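Paltik Youth Clubs to Open Four New Weekly Groups for Children Ages 6 to 17

FOR IMMEDIATE RELEASE

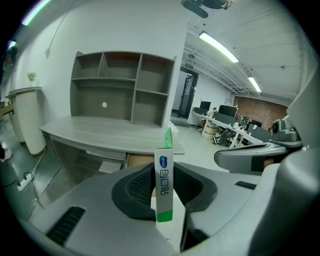 Narrow white box with green top flap, with desk and open shelving unit behind.

DOTEVMONT, 1 May 2018. Paltik Youth Clubs, a nonprofit membership organization for children and teenagers, will open 4 additional weekly groups in the Dotevmont area at the start of the fall program year. The new groups bring 600 additional places into the program and extend the upper age limit for regular members from 15 to 17.

Enrollment opens to current families first and to the general public two weeks later. Places are assigned by date of completed application within each age section. Siblings of enrolled members are placed ahead of other applicants in the same section.

Age Sections

Paltik operates three age sections. Juniors are members ages 6 to 9 and meet for 75 minutes. Intermediates are members ages 10 to 13 and meet for 90 minutes. Seniors are members ages 14 to 17 and meet for two hours. A member moves up at the start of the program year following the qualifying birthday. Requests to move up early, or to remain in a section for one further year, are made in writing to the group leader and decided by the program office.

Weekly Program

Each meeting follows a fixed order: opening assembly, activity period, skills period and closing assembly. The activity period covers indoor games, crafts, drama and music. The skills period covers first aid, map reading, cooking, basic repair work and public speaking. Members work toward badges at three levels, and a badge is awarded when a leader other than the member's own has signed the record card.

Seniors may also register for the Rorkaveo Award, a two-year program with requirements in community service, physical activity and outdoor travel. The outdoor travel requirement consists of one practice trip and one assessed trip, each with at least one overnight stay. Members carry their own equipment on both trips. The award has been offered to older Intermediates on a trial basis since January and will be limited to Seniors under the revised age structure. Intermediates already registered will be allowed to finish.

"The age limit was the main reason members left us," said Awuor Langat, director of programs. "A 15-year-old who was halfway through the award had to stop or transfer to another provider. Under the new structure that member can complete the award in the same group, with the same leaders."

Staffing and Supervision

Every group will be run by a lead and at least two assistant leaders. The minimum supervision ratio is one adult to eight members for Juniors and one adult to ten members for the other sections. No meeting takes place with fewer than two adults present. All leaders complete a background check and a 16-hour training course before working with members, and repeat the child protection portion of the course every second year.

Leader recruitment for the new groups is under way. Applicants must be 21 or older. Assistant leader positions are open from age 18. Former members are encouraged to apply, and prior service as a Senior helper counts toward four hours of the training course.

"We will not open a section until its leaders are trained," said Rigoberto Apaza, training coordinator. "If a group is short by one adult in September, the Junior section opens on schedule and the older sections follow when the position is filled."

Summer Camp

The annual camp will again be held at the Ndung'u Lake site. Camp is open to Intermediates and Seniors who have attended at least 20 meetings in the current program year. Members sleep in six-person tents and are assigned to daily cooking and cleaning rotations. Swimming and canoeing are supervised by certified lifeguards, and a swim test is given on the first afternoon. Members who do not pass may take part in shore activities and may repeat the test once.

Medical forms are due 30 days before the start of camp. Prescription medication must be handed to the camp nurse on arrival in its original packaging, with written dosing instructions signed by a parent or guardian.

Fees

The annual membership fee is unchanged and includes insurance, badges and the member handbook. Uniform items and camp are charged separately. Families may pay in full or in installments. Fee reductions are available on request and are handled by the program office; group leaders are not told which families receive them.

About Paltik Youth Clubs

Paltik Youth Clubs provides weekly programs, outdoor activities and camps for boys and girls. The organization has 1820 enrolled members. It is funded by membership fees, individual donations and local grants.

Media Contact

Program Office, Paltik Youth Clubs, Dotevmont
Interview requests should be addressed to Awuor Langat.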